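Hanging Patterned Wallpaper on Freestanding Panels

Last updated June 20, 2025

This page covers papering rigid panels that stand on their own or fasten together into a booth, backdrop or partition. Wall work differs in a few respects, mainly at corners and edges. The method assumes non-woven paper and a paste-the-panel approach. Traditional paper that needs soaking is covered at the end.

Panel material

Use a flat sheet good with a sealed face. MDF at 1/2 inch is adequate up to 4 feet wide. Thinner stock bows when paper is applied to one side only, and the bow increases as the paste dries. If thinner stock must be used, paper the back with lining paper on the same day and with the same paste.

Foam board works for temporary backdrops but dents under a seam roller. Use a soft brush on foam and skip the roller.

Seal raw MDF with one coat of acrylic primer on both faces and two coats on the cut edges. The edges take up far more water than the faces. Sand with 180 grit between coats and wipe off the dust. Let the primer cure overnight.

Planning the layout

Stand the panels up in their final arrangement before cutting any paper. Mark each one on the back with its position (L, C, R for a three-panel set) and an arrow pointing up. Panels that look identical on the bench are easily papered upside down.

Decide which panel is seen first. On a three-sided set this is normally the rear one. Center the pattern there and let it run outward to both sides, so that any poor match falls at the inside corners.
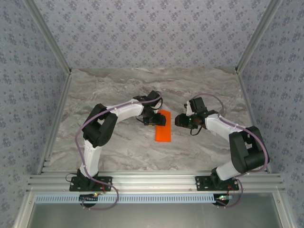 Measure the pattern repeat from the label and confirm it on the roll. The two do not always agree. On the Munthorpe roll used when this page was first written, the label gave a repeat of 18 inches and the paper measured 1/8 inch over. Across a single drop this does not matter. Across a continuous run with several drops cut from the label figure, the error adds up.

Small scattered motifs hide a bad match better than stripes or large medallions. They do not hide a motif that has been cut in half at a seam. Check both edges of the roll for how the halves line up:

Straight match: the same part of the motif meets the edge at the same height on both sides. Every drop starts at the same point in the repeat.

Half drop: the right edge is offset by half a repeat. Alternate drops start half a repeat lower.

Random match: no alignment is needed. Reverse every second drop if the label tells you to.

Estimating paper

Take the panel height, add 4 inches for trimming, and round up to the next full repeat. The result is the drop length. Divide the roll length by the drop length and discard the fraction to get drops per roll. Divide the total panel width by the roll width and round up to get drops needed.

Worked figures for a set with panels 65 inches high and an 18-inch repeat: 65 plus 4 is 69 inches, which rounds up to 72. Cut at 72. Cutting at 69 saves 3 inches per drop and loses the match on the second one.

Buy all rolls from one batch. The batch number is printed on the label next to the pattern code. On Skiline papers it follows the code after a slash, so a label reading 1572/100 is pattern 1572, batch 100. Shade differences between batches are hard to see on the roll and obvious on adjoining panels.

Tools

Long straightedge, at least as long as the panel is wide
Snap-off knife with spare blades
Paste roller, short nap
Paperhanging brush or plastic smoother
Seam roller
Clean sponge and two buckets
Pencil and a level or large square

Applying the paper

1. Lay the first panel face up on trestles. Working flat gives better control than working upright and keeps paste from running to the lower edge.

2. Draw a reference line square to the bottom edge, one roll width in from the side, or centered if the pattern is being centered. Use a soft pencil. Ink bleeds through light papers.

3. Roll paste onto the panel, extending 2 inches past the width of the drop. Use ready-mixed adhesive rated for non-woven paper. Coverage should be even and slightly glossy, with no dry patches at the edges.

4. Set the top of the drop with 2 inches of overhang and lay one edge against the line. Lower the rest of the drop gradually.

5. Smooth from the center outward. Lift and re-lay any section with a crease. Do not try to push a crease out sideways, since the paper stretches and the next seam will not close.

6. Apply the second drop, matching the pattern at eye level first. Any drift should fall near the bottom.

7. Butt the seams. Do not overlap them. Roll lightly after ten minutes and sponge off any paste on the face before it dries. 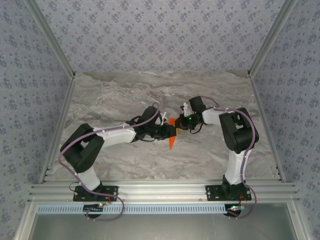
8. Leave the panel flat for an hour before trimming. Freshly pasted paper tears along the cut.

Edges

There are two usual treatments.

Wrapped edge. Turn the overhang around the panel edge and onto the back by 1 inch. Cut the corners at 45 degrees to avoid a lump. Use this where the edge will be seen, or where a panel is moved often.

Trimmed edge. Cut flush with a new blade, holding the knife flat against the panel edge. Change blades after every two cuts. Use this where panels butt together at a corner, since wrapped paper on both sides leaves a visible gap.

At an inside corner, trim one panel flush and let the other run past it by 1/8 inch. The overlap covers any daylight if the joint opens.

Where a frame or channel will hold the panel, trim the paper 1/4 inch short of the edge. Paper trapped in a tight channel peels when the panel is slid out.

Joining the panels

Wait 24 hours before assembly. Butt hinges with loose pins suit sets that are taken down regularly. For fixed sets, use corner brackets on the back face. Niltent brackets have slotted holes, which allow the height of one panel to be adjusted after fixing so the motifs line up across the corner. Tighten the center screw last.

Check the match from the normal viewing position before the final tightening.

Common faults

Bubbles that remain after 24 hours: slit along the edge of a motif, inject paste with a syringe, and press flat.

Open seams: too little paste at the edge, or the paper was stretched. Re-paste with a small brush and roll. A wide gap cannot be closed. Touch it in with matching watercolor on the panel face.

Shiny marks on a matte paper: dried paste or heavy rolling. Paste can usually be softened with warm water. Burnished areas are permanent.

Panel bowed toward the papered side: line the back and lay the panel flat under weight for two days.

Soaked papers

Traditional paper is pasted on the back, folded paste to paste, and left for the time given on the label. Soak every drop for the same time. Paper widens as it soaks, and a drop left longer than its neighbor will not match. Sveinbjörnsson papers in the September range changed from traditional to non-woven backing with the same pattern codes, so read the symbol on the label before mixing paste.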